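Section 4: Opening a Dredberg register for the first time

Allow a full hour before the doors open. The card that came with your store kit says ten minutes, and the card has never met your drawer insert.

Before you start you will need:
- the store number from your franchise letter
- the manager key (brass, short)
- one roll of receipt paper, shiny side out
- a starting float of 100 dollars in small bills and coin

4.1 Power and drawer

1. Plug the register into the wall. A power strip will also run it, right up until somebody plugs in a space heater.
2. Hold the green button until the screen lights. Two beeps are normal. Three beeps mean the drawer is open, even when you are looking straight at a closed drawer. Push it again, harder.
3. Turn the manager key to SET. Do not force it past SET to CLR. CLR does exactly what you fear.
4. Type the store number and press ENTER. If the screen shows Markasdale and your store is somewhere else, you have typed the sample number printed in the old booklet. Press BACK and try your own.

CAUTION: Never move the key to CLR during business hours. The day's sales go with it, and the phone call to the regional office is a long one.

4.2 Loading the price list

5. Go to ITEMS, then LOAD. The register pulls the current Vulside price list over the store line. Leave it alone while the bar moves. The bar stops at 73 percent and sits there long enough to make you doubt your career. Wait.
6. When the list is in, scan any item off the nearest shelf. Check the price on the screen against the shelf tag.
7. If they disagree, the tag wins until closing. Write down the item and send it in with the nightly report.

NOTE: The register holds up to 128 quick keys. Most stores use the top two rows and forget the rest exist. Put bagged ice and stamps on the first row and your cashiers will speak well of you.

4.3 Seasonal items and gift sales

8. Under ITEMS, open SEASONAL and set the start and end dates. An end date is required. A store that skipped it was still offering half off beach towels well after August, and customers have excellent memories for that kind of thing.
9. Turn on GIFT RECEIPT. It prints a second slip with no price. The first slip still has the price, so hand them over in the right order.
10. For gift wrap, use the WRAP key and enter the charge by hand. The key has no set price of its own.
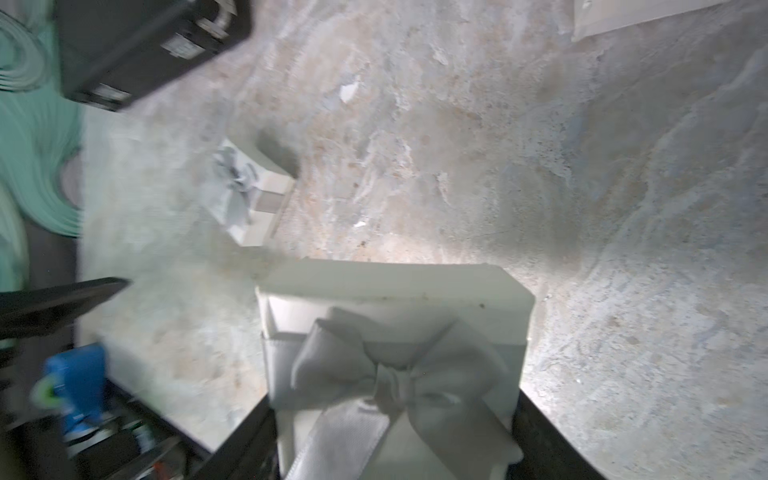
Words by Verena Gasser, Store Systems
Last revised 18 December 2023

4.4 Test sale

11. Turn the key to REG. Ring up one item, take cash, and give change. Take the cash from your own pocket if you must, but take it back before step 13.
12. Void the sale with VOID, then the receipt number. If the register asks for a reason, choose TEST. Choosing OTHER opens a text box, and someone has to read those.
13. Count the drawer. It should match the starting float to the cent.

CAUTION: Bills of 50 dollars and up go under the tray, never in it. The tray has no slot for them, whatever a new hire may tell you.

4.5 If the drawer sticks

Press the lever under the front lip. On Mac Mathúna drawers the lever is on the left side, set back far enough to take the skin off a knuckle, so use a pencil. If it still won't open, turn the power off, wait one minute, and begin again at step 2.

Closing out at night is covered in Section 5. Keep the manager key with you until then.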